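Table helpers wanted at Dascombe — pouring, setting and clearing

I'm looking for a few patient people to join me at our practice tables in Pleslow this winter. The work is simple table stuff: pouring drinks from a small bottle into a wine glass, putting things back where they go, wiping up, then doing it all over again. If you're the type who enjoys laying a table properly (I am!), you'll probably like it here.

You don't need any restaurant experience. I'd never poured for anyone but my own family before I started, and I picked it up in an afternoon. What I do need is steady attention and a good mood on the tenth glass.

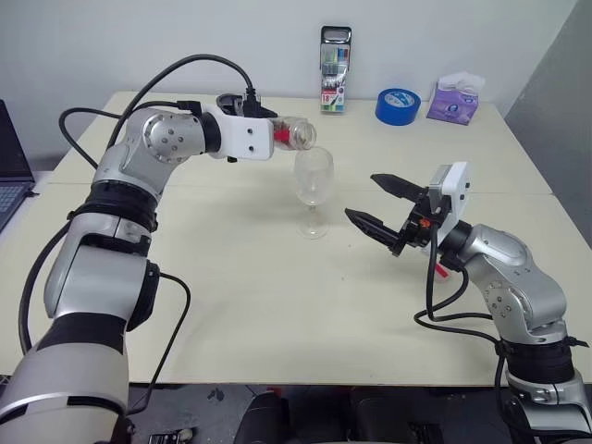 Sessions run mornings or afternoons, your pick, and each one pays $220. Come in comfortable shoes and bring lunch — the closest decent sandwich is a bit of a walk. We have a kettle and plenty of tea, and I usually bake something on Fridays.

To apply, send me a few lines about yourself and which half of the day suits you. Write to Fehr Table Projects, 3081 Ullevthorpe Road, Pleslow, or drop a note through the door. I'd like to hear from you by Sat 6 January. I answer everybody, even if it takes me a few days.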